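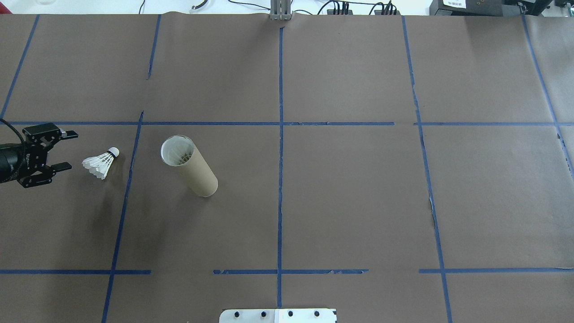 A reader in Ludstead writes that every tip sheet on backyard stargazing tells her to buy something, and could we please do one using what is already in the kitchen drawers. Fair enough. She adds that she has owned a telescope for years and has seen the Moon, a streetlight and the inside of the lens cap.

So, from the drawers and the workbench:

Red light. Your eyes need a good twenty minutes in the dark to be worth anything, and one glance at a white flashlight sends them back to the start. Put red candy wrapper, red nail polish or a piece of a red plastic folder over the lens of a cheap flashlight. Two layers if you can still read the cereal box with it from across the room. Tape over the porch light switch as well, or a member of your household will come out to ask how it's going.

Dew. A lens pointed at the sky gets wet long before the grass does. Roll a dew shield from a camping mat or stiff black craft foam, one and a half times as long as the lens is wide, and close it with hook-and-loop strip. If the glass fogs anyway, use a hair dryer on low, held well back. Don't wipe it. Your shirt is full of grit, however nice a shirt it is.

Dust. Leave it alone. A dusty mirror shows you Saturn just fine, and a freshly scrubbed one shows you Saturn through scratches. I cleaned mine once with kitchen spray and have been living with the results ever since.

Finding things. Held at arm's length, your fist is ten degrees across and your little finger is one. If the chart says a planet is two fists above the horizon, that's all the math there is.

Shaky binoculars. Lie in a lawn chair and rest your elbows on the arms. A broom held upright with the bristles on your lap also works, with the binoculars sitting on the end of the handle. You will look ridiculous, but it's dark.

Cold. February has the best skies of the year and the worst feet. Stand on a square of carpet or an old foam kneeler. Put spare batteries in an inside pocket, and bring the cocoa out in a thermos with a lid you can work in mittens.

Eyepieces. Egg cartons shed fluff. An old muffin tin lined with felt holds a dozen and doesn't roll. The Jekeo case I paid too much for holds four, and the zipper went the first winter.

Coming back indoors. Cap everything while you're still outside, then let it warm up in its closed case. Open the case the next day at lunch. Damp caps go on the windowsill.

On a good night, well outside town, you might see roughly 3,000 stars with no equipment at all. From my driveway in Dulgate I got 241 before the neighbor's garage light came on. I'm told a shower curtain and two clothespins will fix that, and I have the clothespins.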